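3 min read

Quick one, I have to be out the door in 20. Wrist mount day again. The picture was drifting, only a little, but the grasps were landing short and I'd already blamed the calibration, the lighting and Tomás.

Wasn't Tomás. Two screws on the mount, loose enough to turn with my fingernail. Took them out, cleaned the threads, bit of blue threadlocker, back in. Then jogged the arm over a bare patch of table with the fingers wide open and checked both of them still showed at the bottom corners, same as the January shots.
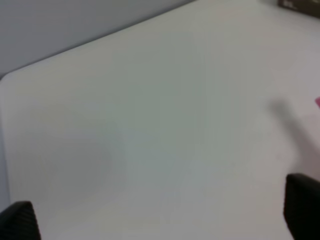 Left finger still shows less than the right. Fine, it always has. I wrote the offset on tape this time so I dont have to go digging for it.

Then cables. My least favorite. Kazue Nagano told me ages ago to leave a fat loop at the base and a smaller one at the elbow, and I ignored her, and that's how I killed the first Atero lead. Nearly 100 bucks. So now: big loop low, little loop up top, no zip ties anywhere near a joint. Ran it slow through the whole reach, hand on the stop. No tugging.

Put the kitchen stuff and the rest back out and went in low over the pastry.
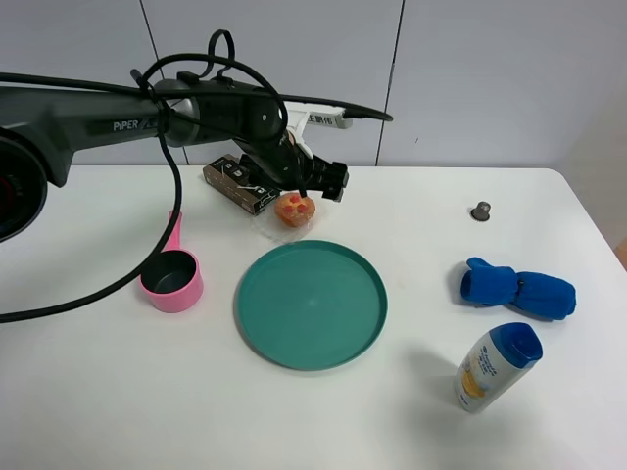

Speed stays at 23 percent untill the threadlocker has had its night. After that I'll redo the hand-eye calibration properly, 29 poses, coffee first. If the offset moves again I'm ordering the stiffer bracket from Ebihara and Tomás gets his apology in writing.

Also need finger pads. The ribbed ones. Somebody remind me — I've forgotten twice.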